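Section 4. Folding sleeveless tops

The Momia folding card says any tank top can be done in 2 moves on any surface. We have our doubts about both claims. The method below takes longer, but the result will survive being put in a drawer.

4.1 Before you start

1. Clear a seat cushion, an ottoman or a table. A firm surface is best. Upholstery will do if the weave is fine and the padding doesn't sink when you lean on it.

2. Close any zippers and check for pins.

3. Lay the top face up and smooth it from the middle outward.

Note: The card tells you to "snap" the garment flat in the air first. Do this if you enjoy it. We saw no difference in knits.

4.2 Collar and armholes

Contrast trim is the hard part of a jersey. Ribbed bands are often thicker than the body, and a white collar with red stripes will show every bad crease. 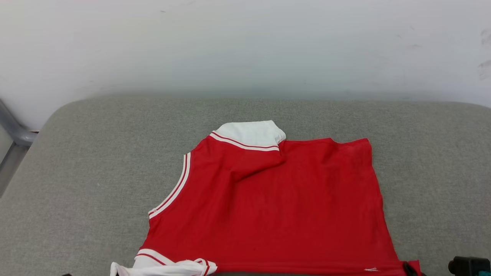 4. Set the collar before you touch the sides. Turn it down along its own seam and press with your palm. If it stands up again, leave it and come back to it at step 8.

5. Pull each armhole band straight with two fingers. Don't stretch it.

6. Fold one side in toward the middle, so the edge runs straight from shoulder to hem. Tuck the armhole trim underneath.

7. Repeat on the other side. The two edges should be parallel. They rarely are on the first try.

CAUTION: Do not iron over a printed logo or label, whatever the package says about "all fabrics."

4.3 Finishing

8. Check the collar again.

9. Bring the hem up to the chest, then fold once more if your drawer is shallow. 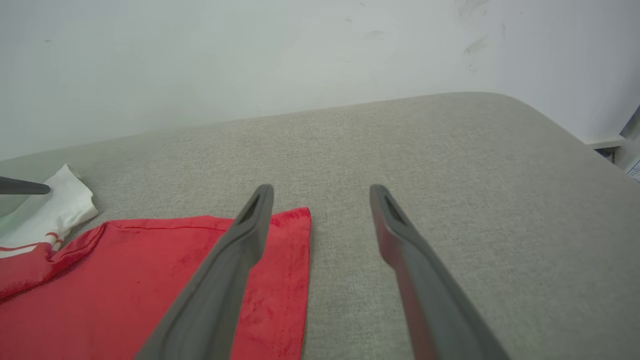
10. Slide a flat hand under the bundle and lift from below. Picking it up by a corner undoes steps 6 and 7.

11. Store upright or flat. The Memside divider (part 477) is sold for upright storage. A shoebox lid held our test shirts just as well.

Note: Small wrinkles in the body of a cotton knit are normal and don't mean you did it wrong. The card promises "a store finish every time." Expect a decent rectangle.

For tops with sleeves, go to Section 5. For anything with a hood, skip the card entirely and see Section 7.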